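4.2 Entry fees and who ends up on the shortlist

Most of the literature treats a business award as a signal. Firm wins, buyers or lenders read the win, firm gains. What happens before the shortlist gets much less attention, and that is the part we look at in this section. Data are from the Skarkstead regional program and the smaller Voditz one, entry rounds closing in March of each year, with the Kashindye program used as a check only (its records are thin before the rule change, see 3.1).

The pooled sample has 685 entries. An entry is one firm in one category in one year, so a firm that enters the export category and the employer category counts twice. We did not collapse these. Collapsing them changes the size of the fee effect a little, not the sign.

Fees first. Skarkstead charges per category, Voditz charges one flat fee and lets firms enter as many categories as they like. Predictable result – Voditz entrants spread themselves wide and Skarkstead entrants pick one category, usually the one with the fewest entrants the year before. Organizers in both places told us they knew this. Neither publishes the entry counts, but firms get hold of them anyway, mostly through the sponsors' tables at the dinner.

Table cost is the bigger item. A shortlisted firm is expected to take a table, and in Skarkstead the full table price reached 4,000 in local currency in the last year covered. Small firms see that coming. Among firms with fewer than 20 employees, withdrawal after shortlisting was common enough that the organizers keep a reserve list, which is not mentioned in the published rules. We coded a reserve promotion as a shortlisting. A stricter reader might not, so the appendix has it both ways.

Judging comes in 2 rounds. The first is a paper round, scored on a fixed sheet. The second is a site visit or a call, scored loosely or not at all. Scores from the first round predict the shortlist well and the winner badly. This fits the older finding that panels use the second round to fix a result they already want, but it also fits a much duller story in which first-round scores are simply bunched near the top and carry little information. We can't separate the two with these data.
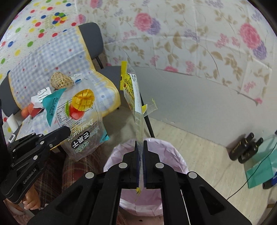 Figure 3. Gripper closed on a strip of clear plastic packaging above a lined trash bin.

Category drift is a seperate problem. Between the first and last year covered the Skarkstead program split "best small manufacturer" into several narrower titles, and the number of winners rose faster than the number of entrants. A title won in a thin category should be worth less to a buyer, if buyers know how thin it was. They mostly don't. In the Jesik purchasing survey, respondents gave weight to having "an award" on a supplier's profile but few could name the category, and fewer the awarding body.

So why do organizers not stop at some point? Revenue, partly. Each new title brings its own sponsor. Also the local press – a winner per town gives a story per town. One organizer described the ideal list as one where every table has somebody to clap for.

Repeat entry. Firms that lose once come back less often then we expected from the earlier work, and firms that win come back more. The second part is probably the flat fee again, as it is much stronger in Voditz. Past winners there get the nomination form pre-filled. Small thing, but filling in the form was the cost firms complained of most in interviews, well ahead of the fee itself.

Limits. No sales data for losing firms outside Skarkstead. No access to judges' notes anywhere. The Kashindye check covers only the years after its fee was dropped, so it can tell us what a free program looks like and not what dropping the fee did. Entry counts were supplied by the organizers and frozen on 20 Dec 2023; late corrections are not included. Withdrawn entries were kept in where a first-round score existed and left out where it did not.

Next, 4.3, the effect of a win on supplier selection, using the Jesik respondents only.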